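Savlow Survey Answers, cleaned release

What it is

1,465 written answers to one question put to tenants in Savlow: what would make you move out? Enikő Balogh ran the survey in December. Sheena Carnegie typed up the paper forms. I cleaned the file and wrote this card, and I have doubts about a fair amount of it.

What it isn't

A fair sample of anyone. Forms were left in lobbies and people picked them up or didn't. The 138 answers from the Drisach building come mostly from the lower floors, where the box was. If you want to say "tenants think", please use a different file. 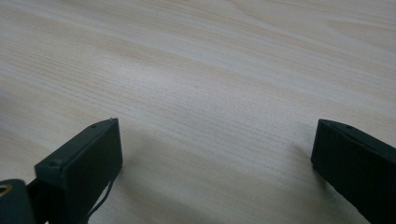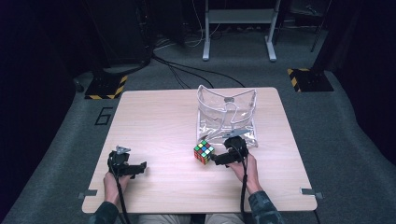
Columns

id – row number, no meaning
building – as written on the form, spelling fixed
answer – full text, names removed
topic – rent, noise, repairs, family, other
sure – yes or no, the coder's own view of the topic label

I don't put much weight on "topic". Two coders disagreed on 79 rows and the tie went to whoever had coded first, a rule I would not have picked. The "sure" column is worse. One coder marked yes on nearly everything.

Known problems

Four rows are blank and were kept so the ids still match the paper.
"Repairs" and "noise" overlap badly – a banging pipe could go either way, and did.
An older copy on the Kartha mirror still has the duplicates. Don't use it.

Format

One CSV, UTF-8, commas. Zisix opens it but drops the accents, so check before saving over anything.

Corrections go to Enikő. Include the row id.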